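Workshop Tips: Getting Good Nesting Examples Without Losing Your Mind

Stacking one basket inside another is a job any toddler can do, usually while screaming. Teaching it to a learning system takes 222 recorded examples and a supply of snacks. After a November of doing very little else, I have opinions.

Buy baskets that disagree. Two of the same color look fine to you and like one confusing lump to the model. A dark one and a light one give you a border you can check at a glance when you're going through recordings at night.

Tapered sides are your friend. A basket that is wider at the top will forgive a sloppy drop and slide the rest of the way down. Straight-sided bins forgive nothing. Start with the tapered kind and save the bins for when you feel too cheerful.

Clear the table, then clear it again. Mugs, tape, the pen you were looking for. If the pen is there in the first 25 examples and gone afterward, the system may decide the pen was the important part.
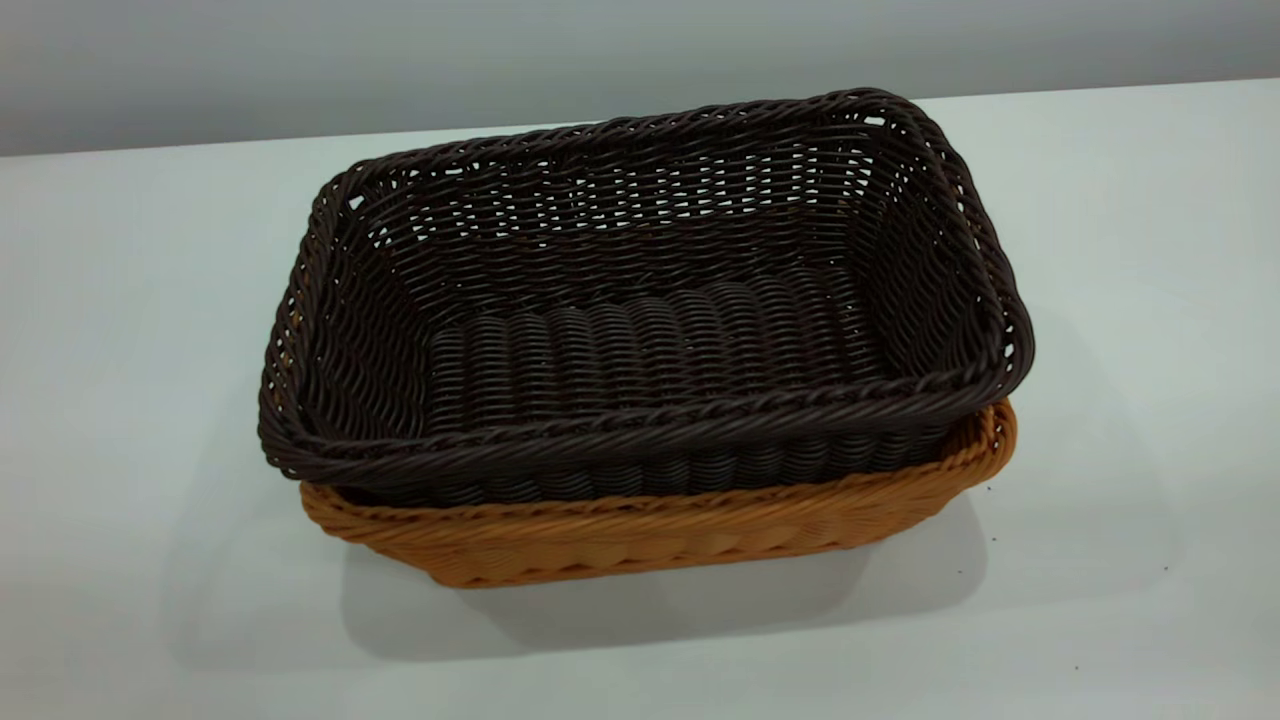 Dark basket nested in the tan one, sitting at a slight angle.

Leave the crooked ones in. Sheena Dow, who shares the bench with me, used to straighten every stack before saving the recording. They looked lovely. The model trained on them had never met a crooked basket and took it badly when it did. Now we only throw out an example if the top basket is hanging off the rim or on the floor.

Change the starting spots. Left, right, turned a quarter, too close to the edge for comfort. Move both baskets every 6 examples and write down that you did. You will think you'll remember. I have a notebook page that says "moved it" and nothing else.

Watch the braided rims. A thick twisted edge is easy to grab and just as easy to snag on its neighbor. If the bottom basket comes along for the ride when you lift the top one, keep the recording, but label it as a failed unstack. Do not file it under "misc." We had a misc folder. It reached 1,210 clips before Irén Kerekes made us open it, and that was a long afternoon.

Wipe the tabletop between batches. Woven baskets of any kind seem to collect crumbs from rooms they have never visited. A dry cloth is plenty.

Stop when you get fast. Once you can nest a pair without looking, your examples all turn into the same example. Go get lunch, or switch hands and be bad at it for a while.

Label before dinner. After dinner, everything looks like a success.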